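Why Are Jeans Blue? The Story of Denim

Put your hand up if you have something made of denim at home. It can be jeans, a skirt, a bag or a jacket. Almost every family has some. But do you know how this cloth is made, and why it becomes pale when it gets old? Let us find out together.

It begins with a plant

Denim is made from cotton. Cotton grows on a bush in warm countries. When the seed pods of the bush are ripe, they open, and inside there is something white and soft, like a small cloud. This is the cotton. The fluffy part is there to protect the seeds of the plant.

After the harvest, a machine pulls the seeds out. Then the cotton is cleaned and combed, so that all the little hairs lie in the same direction. These hairs are called fibres. One fibre alone is very weak and you can break it easily. But when many fibres are twisted together they hold each other, and we get a strong thread, which is called yarn. You can try this with a ball of cotton wool. Pull a little piece out slowly and turn it between your fingers while you pull. You have made yarn!

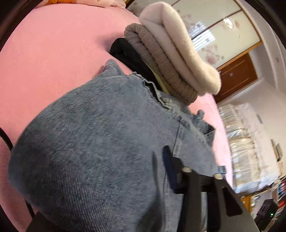
Where does the blue come from?

The blue colour is called indigo. A long time ago people got it only from plants. They put the leaves in big tubs of water and waited until the leaves became soft and started to smell very bad. Today most indigo is made in factories.

Indigo does a strange thing. When the yarn is in the dye bath it looks yellow or green. Then it is lifted out into the air, and in a short time it turns blue. This happens because the dye joins with oxygen, a gas in the air that we also need for breathing. The yarn must go into the bath and out again many times. Each time the blue becomes a little darker.

Blue one way, white the other way

Now the yarn can be woven. In weaving, some threads go up and down. They are called the warp. Other threads go from side to side, and these are called the weft. In most denim the warp is blue and the weft is white.

The weft thread does not go over one and under one, as in a simple cloth. It goes under two or three warp threads and then over one, and in the next row everything moves one step to the side. So you get small slanting lines. This kind of weaving is called twill. It makes a thick cloth that is good for hard work.

Look closely at a pair of jeans and you can find the slanting lines. Then turn up the bottom of the leg. Inside, the cloth is much whiter, for there we see more of the weft.

Why does denim fade?

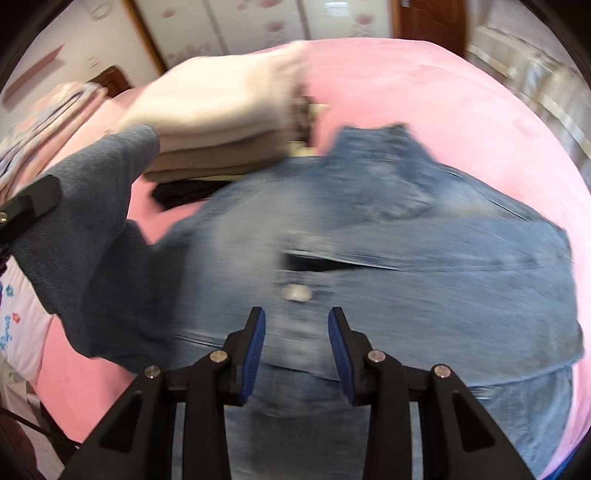

Most dyes go deep into the cotton, but indigo stays near the outside of the yarn. The middle of the yarn is still white. When you sit, bend your knees or carry a bag, the cloth is rubbed and very small pieces of blue come off. Washing takes away some more. On the denim jacket on the pink bed, you can see lighter patches where the cloth is worn. The places that are rubbed the most become pale first, for example the knees, the elbows and the seams.

A new pair of dark jeans can even leave blue on a white chair, so be careful where you sit.

Some people like this old look so much that factories make new jeans look old. They may wash them with stones, or draw on them with a laser, which burns away a little of the blue.

How to help your denim live longer

Wash it only when it is dirty. Growing cotton needs a lot of water, and washing needs water too.
Turn it inside out before you wash it, and close the zip and the buttons.
Use cool water. Hot water takes out more colour and can make cotton smaller.
Dry it in the shade if you want to keep it dark.
When there is a small hole, ask a grown-up to help you mend it at once, before it becomes a big one.

Try it yourself

Ask at home for an old piece of denim that is not needed any more. Cut it into a square and pull out threads along one edge with your fingers. On one side you will pull blue threads, and on the next side white ones. Put one blue thread under a magnifying glass and untwist it. Can you find the white in the middle?

Words to remember

Fibre: a very thin hair of cotton or another material.
Yarn: many fibres twisted together.
Indigo: the blue dye of denim.
Warp: the threads that go up and down.
Weft: the threads that go from side to side.
Twill: a way of weaving that makes slanting lines.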